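Pak-hei Hsueh
Four months into learning to bake bread in our little apartment in Pamville, and I have finally stopped apologizing to guests before they take a bite (well, mostly!).

Pak-hei Hsueh
My big change was the water. I'd been pouring in 80 grams too much every single time, thanks to a smudge on my grandmother's recipe card, and wondering why my loaves spread out like pancakes.
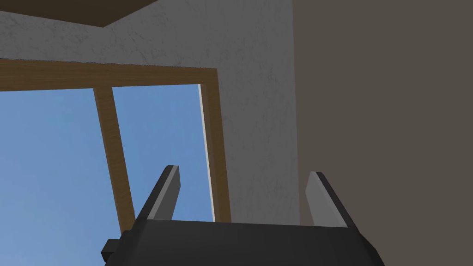

Yen-ting Tsai wrote back that I should try a longer rest in the fridge before I blame the card, and that overnight is best if I can stand the wait.

Pak-hei Hsueh
So tonight's dough is going in at nine, and I'll be up early to bake it. If it holds its shape I'm taking half next door, with the good butter.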